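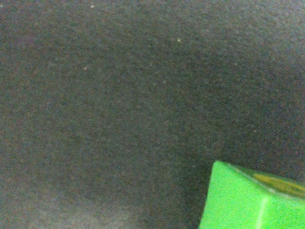
Why let students pick their own objects at all, one reader of our first draft wrote in the margin, when a fixed kit would make every team's numbers comparable? Fair point, and I argued with myself over it for most of August. A fixed kit would have given us cleaner tables. It would also have given us a class where every team solved the same problem in the same week and copied the same fix from the same group chat (I've taught that class, and it's a long semester).

4.2 The tabletop task

So in the Punby course the teams got a short list of kinds of things to use and a lot of freedom after that. Something with flat sides, something round, something soft, something to put things in. Toy bricks and balls were the obvious picks and they ended up on nearly every table. Bricks are kind to beginners because you can grab them badly and still hold on. Balls are not kind to anybody! A team that gets its first brick in the bowl before lunch will usually spend the whole afternoon chasing one ball around the cloth.

Each team drove the arm by hand first and recorded what it did, then trained a policy on those recordings using Aseo, the little toolkit we wrote for the course. Aseo saves the wrist view and the fixed view together, along with the joint positions. We asked for 700 recorded attempts per team, and we counted the failed ones too, as long as they were marked as failed. That rule caused more discussion than anything else in the syllabus. Students really want to throw away a bad attempt. I get it, I do the same thing with photos of myself, but the failures were where most of the useful arguments in class came from.

The wrist view deserves a word here, because it surprised people. From close up, a lot of what the camera gets is just cloth. A brick can be a bright corner down at the side and nothing more, and the policy has to make something of that. Several students started out sure they could drop the fixed view and save disk space. They tried it, their policies wandered, and they put the fixed view back.

Figure 3. One table layout in the fixed view, with the arm at the left and its gripper above a single green block. The purple bowl is near the robot base, the sponge lies flat toward the back, and the pink plate is near the back-right corner.

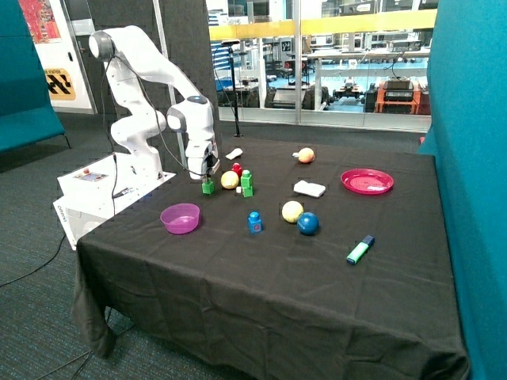 How did we decide when a grasp counted as a success? The object had to leave the cloth and stay in the gripper for 5 seconds, and if the task included a container, it had to end up inside and stay there after release. Two students scored every test run separately. If they disagreed, the run was scored as a failure and went on a list we talked through on Tuesday.

4.3 Moving things between attempts

Now for the part I'd do differently. Our handout said to "change the layout often," and I thought that was clear. It wasn't clear at all. One team read it as swapping two objects after every attempt, another rebuilt the whole table once a day, and a third nudged a brick by a finger's width and called it a new layout. All three were following the instructions! When we pooled the recordings from the Wubshet and Brestska sections we had 3000 attempts I was happy to use, and the layouts in them were a lot more alike than I'd hoped.

You can see how this happens when you stand at the table. The bowl goes near the base because it's easy to reach there, and then it just lives there. The plate gets pushed to the back and it lives there too. What does get moved is whatever the gripper was working on last, so the blocks shuffle around each other in the back part of the table
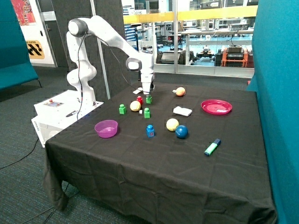

and the front part hardly gets used. A policy trained on that learns, quite sensibly, that blocks are found in the back. Move one to the front at test time and the arm will often head for the old spot anyway, open, close on air, and lift with great confidence.

For the next round we're adding a layout card to the Aseo start screen. It draws a rough map of the table with a random spot for each object, and the team has to set things up to match before recording unlocks. The students who tested it for me thought it was annoying and slow. They also got through a whole session without two layouts looking the same, so it's staying in.

The other change is smaller. Teams will have to hold back one object from training altogether and bring it out only for the final test. I'd like it to be something soft, since the sponges got far less attention than the bricks did, but I haven't made up my mind about forcing that. Section 5 gives the scores by object type, with the held-out layouts listed separately.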